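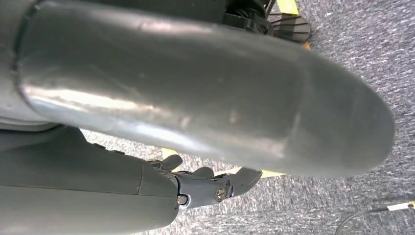

신발을 벗고 들어와도 되느냐는 질문이 제일 먼저 나왔습니다. 바닥이 이렇게 달라졌는데 운동화로 밟기가 아깝다, 어디 가서 양말이라도 갈아 신고 와야 하는 것 아니냐고요. 공용 작업실을 다시 연 날 저녁에 어느 이용자분이 하신 말씀인데, 저희 운영팀은 그 말을 듣고 정말 신이 났습니다!

Hallik 공용 작업실 바닥 개선 사업 중간보고
수신: Drarnis 지원사업 담당자
작성: Hallik 작업실 운영팀
보고 기간: 9월~11월

1. 진행 상황

지원금으로 계획했던 큰방 카펫 시공이 끝났습니다. 면적은 60제곱미터이고, 기존 장판을 걷어내고 바탕면을 고르는 작업까지 포함해 8일이 걸렸습니다. 신청서에는 일주일로 적었는데 창가 쪽 바탕면이 생각보다 많이 패어 있어 하루를 더 썼습니다. 추가 인건비는 시공을 맡은 Duangkaew와 협의해 원래 견적 안에서 처리했습니다.

카펫은 Coster 제품으로, 밝은 회색과 어두운 회색 올이 잘게 섞인 것을 골랐습니다. 처음에는 짙은 남색도 후보였습니다. 견본 두 장을 출입구 앞에 깔아 놓고 며칠 밟아 보니 남색 쪽은 실밥과 종이 부스러기가 너무 잘 보이더군요. 섞인 회색은 눈이 편하고, 작은 나사가 떨어졌을 때 찾기가 조금 어렵다는 점만 빼면(이 얘기는 아래에 다시 적겠습니다) 지금까지 불만이 거의 없습니다.

2. 달라진 점

소리가 가장 큰 변화입니다. 예전에는 의자를 한 번 끌면 옆방 강의가 끊길 정도였는데, 이제는 같은 시간에 두 방을 함께 쓸 수 있습니다. 덕분에 수요일 저녁반을 새로 열었고 첫 모집에 19명이 신청해 주셨습니다. 솔직히 절반만 와도 성공이라고 생각했던 터라 명단을 보고 다들 몇 번이나 다시 확인했습니다.

바닥에서 하는 작업도 늘었습니다. 큰 천을 펼쳐 재단하거나 모형 부품을 늘어놓고 순서를 맞춰 보는 일을 전에는 돗자리를 깔고 했거든요. 요즘은 그냥 무릎을 대고 앉습니다. 겨울이 되면 이 차이가 더 크게 느껴질 것 같아 기대하고 있습니다.

3. 관리와 남은 과제

청소는 마감할 때마다 진공청소기로 한 번 돌리고, 출입구 앞은 아침에 한 번 더 합니다. 음료는 뚜껑 있는 컵만 들이기로 안내문을 붙였습니다. 접착제와 도료를 쓰는 작업은 작은방으로 옮겼고, 그쪽 바닥은 기존 장판 그대로입니다.

작은 나사 문제는 자석 봉을 사서 해결해 보려 합니다. 떨어뜨린 부품을 찾느라 손바닥으로 바닥을 쓸고 다니는 분들이 꽤 계십니다. 테두리를 올린 작업 쟁반도 같이 알아보는 중이고, 소모품비 잔액으로 살 수 있는 범위입니다.

출입구 매트는 아직 못 들여왔습니다. 주문한 규격이 문턱보다 두꺼워 문이 걸리는 바람에 반품했고, 얇은 제품으로 다시 주문해 두었습니다. 눈 오는 날이 시작되기 전에 꼭 깔아야 하는 물건이라 입고 일정을 매주 확인하고 있습니다.

창가 쪽 모서리 마감재가 한 군데 살짝 들뜬 것도 발견했습니다. Duangkaew에 알렸고 보수 기간 안이라 비용 없이 다시 붙여 주기로 했습니다.

4. 예산

카펫 자재비와 시공비는 승인된 금액 안에서 집행을 마쳤습니다. 폐기물 처리비가 조금 남았고 매트 반품 차액이 아직 정산되지 않아 정확한 잔액은 다음 보고 때 영수증과 함께 올리겠습니다. 항목 간 전용은 없습니다.

5. 다음 기간 계획

12월에는 이용자 설문을 돌립니다. 소음, 청소 상태, 바닥 작업 만족도를 묻고 주관식 칸을 넉넉히 두려고 합니다. 벽 쪽 수납장을 다시 배치해 바닥 작업 자리를 더 넓히자는 의견이 벌써 여럿 들어왔는데, 저희도 무척 해 보고 싶은 일이라 배치안부터 그려 보고 있습니다. 안이 나오면 설문 결과와 묶어서 보내 드리겠습니다.

현장 방문은 평일 오후 아무 때나 괜찮습니다. 수요일에 오시면 저녁반 수업도 함께 보실 수 있습니다.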